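Notebook, Grorkeck workshop - April, bench 3

Picked up the hide glue tests again after the break. Same question as before: does the Mahama granulated glue hold as well as the pearl glue we have been getting from Prorkwood, and is it worth changing over for the chair repairs.

Weighed out 34 g of dry Mahama into the small jar, covered with cold water and left it overnight. By 8:15 it had swollen evenly with no dry core. The Prorkwood batch still had a few hard beads at the bottom, so I gave it another hour before heating. Both went into the water bath together and were held at 140 F. Skimmed the Prorkwood twice. The Mahama needed no skimming.

Open time is shorter on the Mahama. It had started to gel on the test strips before I got the second clamp on. Warming the strips first helped a lot. Should have done that from the start - it was in my own notes from the last round.

Also spent part of the morning on the room layout for the Gindside job. Nothing is fixed yet. The grain on the big tabletop will need to run the long way, and I want to ask them about the desk finish before we mix any stain.

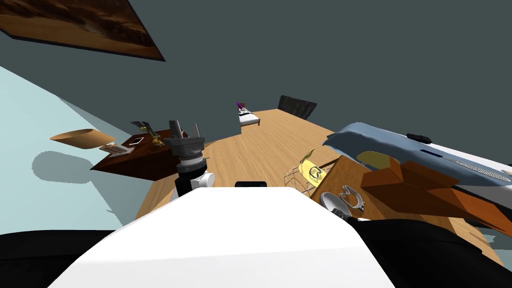
Gindside render. Light wood table, reddish-brown desk on the left by the blue wall.

Back to glue. Broke the first set of lap joints after lunch. Best Mahama joint let go at 1,040 lb, and the wood tore along most of the face. The weakest failed at 212 lb, clean along the glue line, and I think that was the strip I clamped late. Prorkwood joints were closer together but none went as high. Throwing out the 212 result would be tempting, but it stays in the table with a note.

To do:
Repeat with all strips warmed, both glues, 3 joints each.
Try a little urea in the Mahama to slow the gel. Start low.
Order more maple strip, the last pieces have a knot.
Fix the lid on the water bath. It drips on the outlet side.

Left both jars in the fridge, labeled. Please do not reheat the Prorkwood one, it has been through twice already.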